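3.2 Wording of the shipping notices

The second part of the study looked at how small online shops tell customers that a parcel will be late. We collected 1,000 notices from shops that sell household goods through the Fondport marketplace. Notices were kept if they were written in English, had been sent by the shop itself, and gave either a new delivery date or a reason for the delay. Automatic messages from the carrier were removed, as were notices that had been sent twice to the same customer with no change in wording.

Each notice was read by two coders working apart from each other. The coders marked whether the notice opened with an apology, whether it gave a reason, whether the new date was a single day or a range, and whether the customer was told how to cancel. Where the coders disagreed, they went back to the notice together and settled on one code. Most of the disagreements were over what should count as a reason. "Due to high demand" was coded as a reason. "Due to circumstances" was not.

The coding sheet was tested first on 500 notices from an earlier collection, the Molefe set, and was changed in two places after the test. The item on tone was dropped, as the coders could not agree on what was friendly and what was only informal. The item on pictures was split, so that a product photo, a shop logo and any other picture in the message were each coded on their own line.

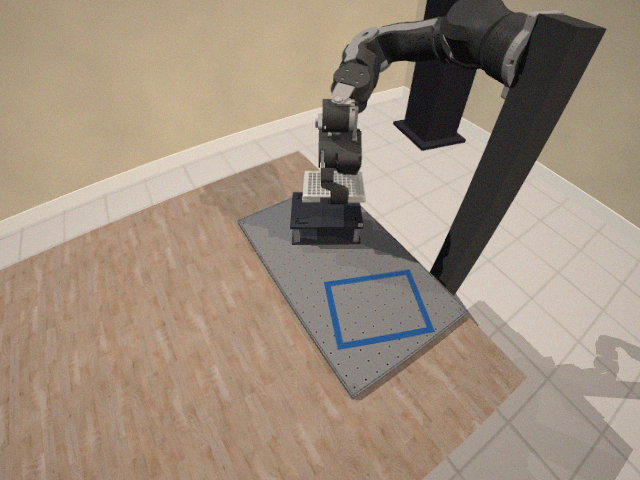
Figure 8. Rendered picture of a dark grey robotic arm above a perforated metal plate.

Vol. 2, p. 8

Pictures were treated as part of the notice but were not used to decide how the text was coded. A notice with a picture and no reason in the text was still coded as giving no reason. This matters mainly for the longer notices, where the text was often laid out like a newsletter and the new delivery date came near the bottom.

The customer survey used short versions of the notices. Shop names were replaced with one of two made-up names, Clolletti or Bravo, so that people would not answer on the basis of a shop they already knew. Every short version named the same product, a set of kitchen towels, and the same length of delay. People read one notice and then said how likely they were to wait for the parcel, how likely they were to cancel, and how fairly they felt they had been treated.

We did not ask people what they thought of the shop as a whole. In the test round, this question drew long comments on prices and return rules and took attention away from the delay. It was replaced with a question on whether the person would order from the shop again within the same season.

The survey was open in September, before the holiday season, when late parcels are more common and may be judged less harshly. Answers were left out if the person finished without scrolling to the end of the notice. The remaining answers were grouped by the kind of date given, and the results for single days and date ranges are reported separately in Section 4.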